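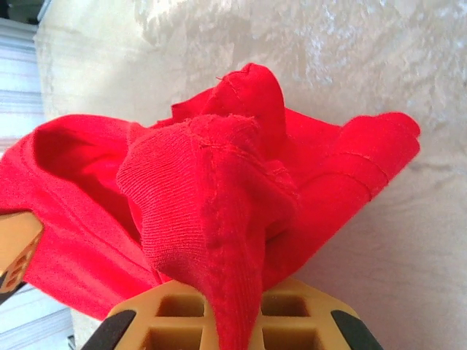 Part-time clothing sorter and folder, Nallancombe Clothing Exchange

If you are the sort of person who can't walk past a heap of clean laundry without picking up a sleeve and shaking the whole thing out, please read on. We would love to meet you.

The Exchange has been passing along good used clothes to families for a long while now, and last year 3,934 pieces went out through our front door. Every one of them was looked over, folded and put on a shelf by a person, and we need one more person to help us keep up. Sweatshirts and T-shirts make up most of what comes in, with a great many children's pajamas once November arrives, and the occasional wedding dress.

Most of your shift would be spent at the folding tables. You would pull a piece out of the pile, open it up, check the cuffs and collar for fraying, look at the seams, and see how any printing has held up. After that it gets folded to our shelf size (Lyle Baptiste will show you, and he is very patient about it) and goes into the right stack.
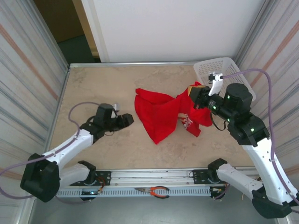
Pieces with a loose thread or a small hole go into the mending basket for Birdie Marchetti, who would rather have ten easy repairs than see one decent shirt go for rags. You don't need to sew, although if you do, she will be delighted and will probably try to keep you.

We are looking for somebody who is comfortable standing for a good part of the morning, though there are stools, and who can lift a full bag of clothes onto a table. Retail or laundry experience is nice to have but we have trained plenty of people without any. A good eye for stains matters more – so does being kind to whoever is folding next to you.

Shifts run from 8:30 a.m. to 12:30 p.m., four mornings a week. The pay is $256 a week, and you may choose a few pieces of clothing for your own household each season.

To apply, drop off a short note at the front desk, addressed to Lise Vachon. A résumé is fine but a few friendly lines about yourself will do just as well. Lise reads everything herself and will call to set up a visit, so please write your phone number clearly!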